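Search this notebook Go
Filed under: Lab Notebook / Speech Coding / Awards and Politics

Thursday, September 24, 2020
Posted by Kieran Lynch

Codebook trouble, mostly. Marisol and I went through the disagreements from the last coding batch this morning and got further than I expected, but the category for "political content" is still not in a state I would show anyone outside the group.

For colleagues who haven't been following: the material is acceptance speeches from film awards, the smaller festivals as well as the televised ones, and the question is what speakers say when they say something political, and how the next day's coverage reports it. The coverage half is waiting on the speech half. Until we can say reliably which sentences are political, there is no point measuring which ones got quoted.

State of the transcripts

The Bruditz set is done. These came from their archive as typed transcripts, so all we had to do was strip the stage directions and the music cues. I kept [applause] and [laughter] because Marisol wants them for the timing question later on. If you open the files and see applause markers in the middle of a word, that's how they arrived. I have left them alone.

The Darnholm set is not done. Their recordings went through Gruken for a first pass and the output is usable for the English speeches and close to useless for anything with a second language in it. Winners switch languages when they thank their parents, and Gruken either drops the passage or turns it into English nonsense. One producer's thanks to her mother came out as a sentence about a parking garage. I had coded that sentence as "other" before I went back and listened to the audio.

So every Darnholm speech gets listened to in full from now on. No coding straight from the Gruken text, even when it reads cleanly. The clean ones worry me more, because a missing passage leaves no mark in the output. I've changed the file header so there is a line for who listened and whether anything was restored. Please fill it in.

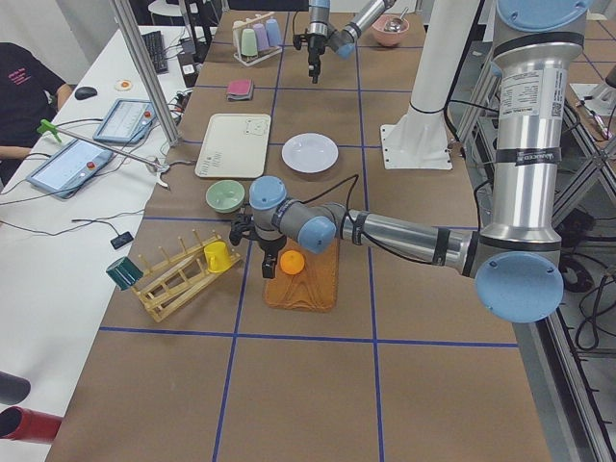
Where we disagreed

Marisol pulled the disagreements into one sheet and sorted them by type. Seven of the speeches in the batch had at least one sentence where she and I gave opposite codes, and nearly all of the arguments fall into a few groups.

Thanks with a political noun in it. "I want to thank the nurses." "Thank you to the union crew who stayed late." I coded these as political, she coded them as thanks. Her argument is that a thank-you to a crew is the most ordinary thing in the genre and the word "union" is just what the crew is called. Mine was that the speaker chose the word. I've come around to her side for the crew case. A speaker thanking a union crew on the film is thanking people she worked with. The nurses are harder, because they didn't work on the film, and this year especially the line is doing something else. We have agreed on a test: did the thanked people have a part in the work? If yes, thanks. If no, it gets the political code plus a flag, and we look at the flagged ones together.

Talk about the industry itself. Pay, who gets hired, who gets to direct. I had a note in the old codebook saying "industry issues = political" and Marisol had been following a later note, also mine, saying "industry issues = separate." Both notes are in the document. My mistake, and it accounts for a good share of the sheet. The decision is to make it a separate code. A director saying studios should hire more women is making a claim about her own workplace, and we want to be able to compare that with an actor speaking about tax policy. If we fold them together now we can't get them apart again without recoding.

General goodness. "We have to be kind to each other." "Love is stronger than hate." I have gone back and forth on these for a month and was hoping to settle it today. We didn't. Marisol says that in an election year the audience hears them as political and claps accordingly, and she can point to the applause markers. I say that if we use the applause to decide the code then we can't use the code to predict the applause. She accepted that but still thinks a reader with common sense would call some of them political. Probably right. For now they have their own code, "values, no object," and we'll see how many of them the newspapers quoted.

Jokes. Left as they are. A joke about a politician is political, a joke about the host is not, a joke about the host being a politician came up once and we coded it political and moved on.

Note to self on tone

I catch myself coding more generously when I agree with the speaker and more harshly when the speech is smug. There is a long tradition of columns about rich actors lecturing the public from a stage, and an equally long one of columns defending them, and I have read too many of both to be a clean coder. The codebook shouldn't have any word in it like "preachy" or "sincere." I found "sincere" in the description of the thanks category and took it out. Marisol thinks the adjectives creep in through the examples more than the definitions, so she is going to rewrite the examples with the names, film titles and award categories removed.

That may also help with recognition. We both know who gave the famous speeches. I can't code one of them without remembering the argument that followed it. Masking the names won't fix that for the well-known ones but it will for the rest.

Recode plan

Two coders per speech stays. I had been thinking about going down to a single coder for the short ones to save time, and after this morning I'm dropping the idea. The short ones were no easier. A speech that is only a few sentences long gives you nothing to lean on when one of them is odd.

Order of work:

1. I merge the codebook notes into one document and delete the old ones. The old versions go in the archive folder, read-only, so that we don't follow them by accident again.

2. Marisol finishes the masked examples. She has the Bruditz ones drafted already and wants to pull a few from Darnholm once those have been listened to.

3. Both of us recode the disagreement sheet blind, from the new document, without looking at what we put before. I've hidden the old columns. Please don't unhide them to check something "quickly" – I did that last time and it spoiled the comparison.

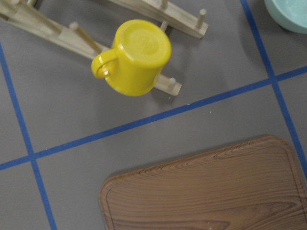
4. Then a fresh batch, drawn at random, from speeches neither of us has touched. If agreement on the political code is no better on the fresh batch than it was on this one, the definition is wrong and we stop and rewrite it before going on.

Coverage side

Very little to report. Andrade has sent the clippings index for the regional papers, and it is organized by publication date and not by event, so matching coverage to a ceremony means searching a window of days after each one. I tried it with a window of two days and missed the weekly papers entirely. A week catches them but brings in a lot of pieces about dresses and ratings. I'll write the filter to keep any article that contains a direct quotation longer than a few words and throw out the rest, then read the discards for one ceremony by hand to see what we are losing.

Also noticed that some papers quote a speech from the wire report and some clearly had a person watching. The wire version of one Darnholm speech merges two sentences into one, and that merged sentence is the one that got argued over in the opinion pages. The speaker never said it in that form. I'd like a field for this: quoted as spoken, quoted with changes, paraphrased. Marisol wants to wait until the speech coding has settled before adding fields. Fair enough. I've written down the date and the headline so we can find the case again.

Odds and ends

The audio for the last Darnholm ceremony clips badly whenever the room applauds. Turn it down before putting headphones on.

Spelling of guild names is inconsistent across the transcripts. Use the short form and don't correct the originals.

I owe Marisol the merged codebook before she can start on the second half of the examples. Doing that next, starting with the industry code.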